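5.2 Slow Rotation in the Grasp: The Embossed Bottle Failures
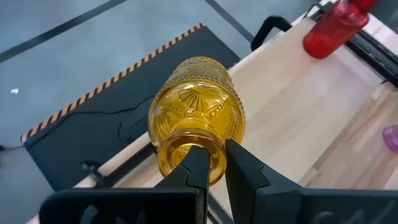
Figure 6. Wrist camera view of the embossed yellow bottle held between the two fingers, with contact on opposite sides of the mouth.

Of all the failures in the study, this is the one we most enjoyed chasing. The bottle set was meant to be the easy part of the benchmark. Plastic bottles gave us almost no trouble, plain glass gave us a little, and we expected the yellow bottle to land somewhere between the two. It has a molded sunburst on the body and a fine bumpy texture toward the far end, and before the trials several of us argued that all that relief would help the fingers hold on. The fingers, however, rarely touched the relief. The grasp planner liked the neck, where the glass is narrow and the two fingertips can close from opposite sides, and it chose a pose near the mouth again and again.

Out of 1,275 grasp attempts across the full object set, 30 ended in what we call slow rotation. The grip closes normally, the force reading settles, the controller reports a stable hold, and then during transport the object begins to swing about the line joining the two fingertips. Every one of the 30 involved a glass bottle held close to the mouth. In six of them the bottle left the fingers completely and fell. Nothing in our log flagged any of those six until the fingers had already closed past the expected width, which is far too late to do anything useful.

The mechanics are simple once you see them. Two fingertips pressing on a curved rim make two small patches of contact. They resist sliding quite well but they resist twisting poorly, and the weight of the body hangs well away from the axis between them. Squeezing harder does help, up to a point. On a thick rounded lip it also pushes the contacts toward the outer curve, and past a certain force the bottle is more likely to squirt out than to stay put. We had raised the default grip force earlier in the project to deal with drops of heavy objects, so we had been making this particular problem worse for quite a while without knowing it!

Sérgio Antunes spotted the pattern while replaying wrist video at reduced speed. Our slip detector, taken over with small changes from the Zetov controller, watches for sudden changes in finger force. A slow swing produces no sudden change. In the video, though, the motion is lovely and clear: the decorated band on the glass drifts across the view while the fingertips stay fixed. Guadalupe Cuevas then wrote a small check that tracks surface features on the held object relative to the fingers and raises a stop when they turn by more than a set angle. The molded pattern, which had done so little for the grip, is a gift to this tracker. Translucent glass is normally miserable for vision, and we had not expected it to work half as well as it did.

The safety side deserves a plain statement. Our risk assessment for the Griltport cell treated a dropped object as a nuisance, with the main hazard being the arm itself. That was written for plastic objects and was never updated when glass was added. Broken glass on a floor where people walk up to reset objects is a different matter, and so is a cracked bottle still held under force by a gripper that reports a good grasp. We now lower the transport height for glass and cap the grip force. After any rotation stop the arm holds position – it does not open the fingers – until an operator has looked at the grasp and confirmed a release.

We also changed the planner. Grasps on glass are now scored by the distance between the contact axis and the estimated center of mass, using the method of the Hämäläinen toolkit with our own weights. This moves most grasps down onto the body. It does cost some reach, and for bottles lying close to other objects the neck is sometimes still the only place to go. We would love to see other groups run the same check on their own logs, particularly anyone using the Ganora fingers with rigid tips, as slow rotation may well be hiding there under the label of a successful grasp.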